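Notebook - open day, demo bench
May

Bench set up by 9:30. Two stations on the white tables: board handling with the wrist cubes, and the hand-held gripper with soft items. Nilton ran the talk, Sheyla took questions, I kept the log. The group from Cuadros came first, then the Flodside people with Rosaura Grajales.

Cube tracking was fine for most of the morning. We lost the right cube when the demonstrator turned the palm fully down, same as last month. Dark sleeves help - the markers stand out and the threshold can stay at 200. Recording was split into takes of 300 frames so that visitors could see a result before moving on. 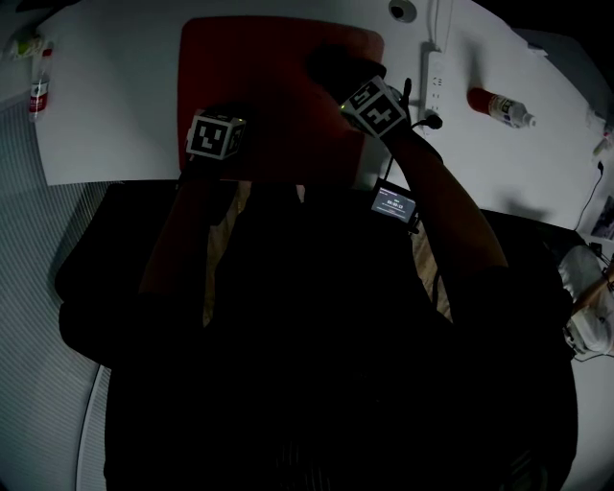
Red board, both hands, a marker cube at each wrist.

Questions worth keeping:
Rosaura asked if the cubes could be smaller. Yes, but detection range drops. Sheyla to send her our numbers.
Someone from Cuadros asked about drift between the two wrists. We have only checked this over short takes. Needs a proper test.
Several asked how long a new person needs to learn the gripper. I said about 2 hours, going by our own trainees.

Moved to the gripper station at 11:00. Soft gray knit piece first, then harder parts. Knit is a poor item for a first demo: it bunches, and the grip width reading means little. Visitors liked it anyway. Next time start with something rigid. 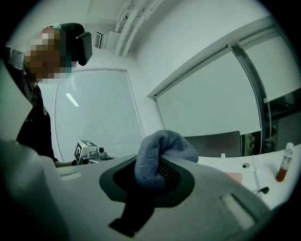

Amparo Henao
Test technician, Ramau

Gripper log: exposure left on auto, which was a mistake with the window behind the bench. Blinds closed did not fix it. The ceiling light still reflects. Set exposure by hand before the next visit and write the value on the case.

Cudance export stalled once at 500 files. Restarted, no takes lost. Nilton thinks it is the disk, I think it is the naming script - will check with the old version.

To do: palm-down test with right cube, drift test on long takes, tie the cables down along the table edge, reply to Flodside on cube size.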